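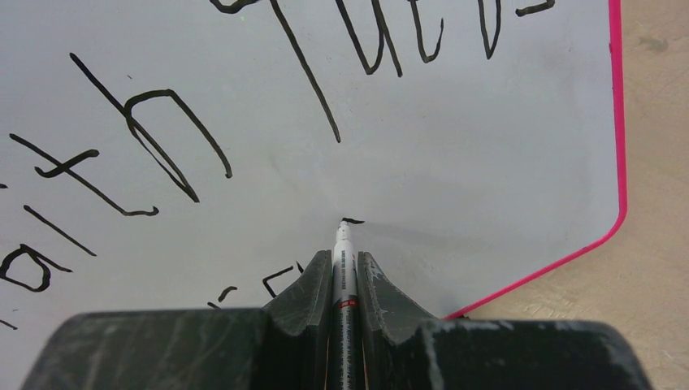

Skarnatach-dev mailing list
From: Volkan Güler
Date: 4 November 2018
Subject: Re: [skarnatach-dev] pen lifts and drifting baseline in the stroke planner

Eduardo Morais wrote:
> With the stroke planner from the September branch I get good
> letter shapes, but the baseline walks as the line gets longer.
> By the last word the error is 10 mm. Is this the wrist camera
> calibration, or is the planner summing its own error? I run
> the two-arm Skellska config with no changes.

Both, but mostly the planner. Each stroke start is computed from the commanded end of the previous stroke, so any slip of the marker in the fingers goes straight into the next offset. Costel changed this in r657. Stroke starts are now given in the board frame, and the board frame is refit from the border before every pen-down.

Two things to check before you update.

The border fit is a color threshold followed by a line fit with rounded corners masked out. It is tuned for a pink or red edge on a tan table. If your board has a gray edge, set border_hue by hand or the fit will return the table edge.

The fixed camera is only used for the coarse board pose. Glare on a blank board is harmless there, as the fit ignores the interior. Do not assume the board is square to the table: our stand holds it at a slight tilt, and the old config hard-coded zero roll. The start pose we use has the right gripper holding the pen just below the board and the left gripper empty at the left edge.
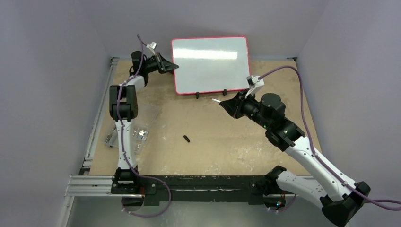
Steps to reproduce on your side

1. Update to r657 and delete the cached board pose.
2. Set max_refit_iter to 3. Higher values only add latency.
3. Run the tostside_replay tool on your logged strokes with the arms disabled, and compare the planned starts with the old ones.
4. Run one line of text at low speed. Post the residuals from the log, not the plot.

If the residual still grows with stroke index, the tool offset is wrong and you need to redo the tip calibration. Abílio has a patch for that in review. It fails test 57 at the moment.

Volkan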